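Keep the arm's wrist away from the basket rim until you've checked the fingers. Most of the dropped and crushed baskets people write in about come down to worn fingertips or a bad open position, and both can be fixed at a kitchen table with a small screwdriver and a ruler.

## When the gripper won't let go

Ours is an Orkeck arm on a bench in Misetbridge, used for sorting small household things. One Tuesday it closed on the rim of a woven basket, lifted it, and stopped in midair with error 23. The release button did nothing. Fulgencio Benítez reached in to pull the basket free, the fingers opened without warning, and he got a pinched thumb.

What we do now when it jams:

1. Press the red stop. Don't use the release button first.
2. Switch off at the wall and wait for the fan to quit.
3. Hold the basket from underneath with one hand.
4. Turn the manual knob on the gripper body until the fingers part. Keep your other hand behind the knuckles of the gripper, never between the tips.
5. Take the basket away before the power goes back on.

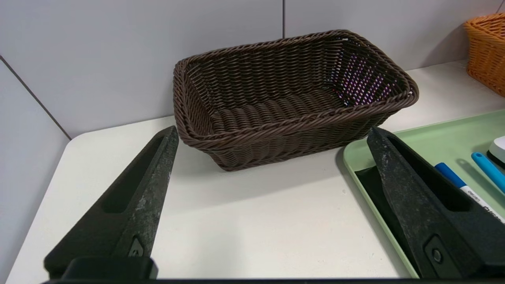
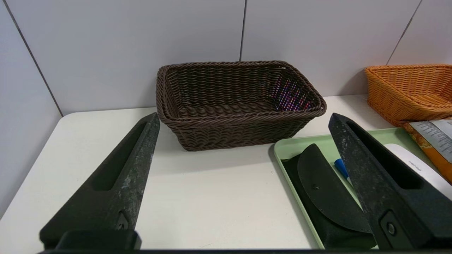
Woven rims cause more trouble than smooth ones. A strand slides into a gap, the motor keeps pulling, and the controller reads it as a solid object. We had the closing force at 500 on the Orkeck scale. At 400 it still lifts an empty basket and the rim doesn't fold.

## Weekly check

- Wipe both fingers with a damp cloth, then a dry one. Dust in the slots can hide a crack.
- Run a fingernail along each scratch, power off. If the nail catches, change the finger.
- Try the screws near the base. Snug is enough.
- Open the fingers all the way and measure tip to tip. Write it inside the cupboard door and compare next week.

Spare fingers for our model are Bonstead part 917 and come in pairs. Change both, even if only one is bad. Milovan Milošević swapped a single one in June and the grip pulled to the left until the other was replaced.

If error 23 comes back after new fingers and a lower force, look at the cable where it bends at the wrist. Ours had rubbed through its sleeve. Kelmendi sells the sleeve by the foot, and it slips on once the plug is off.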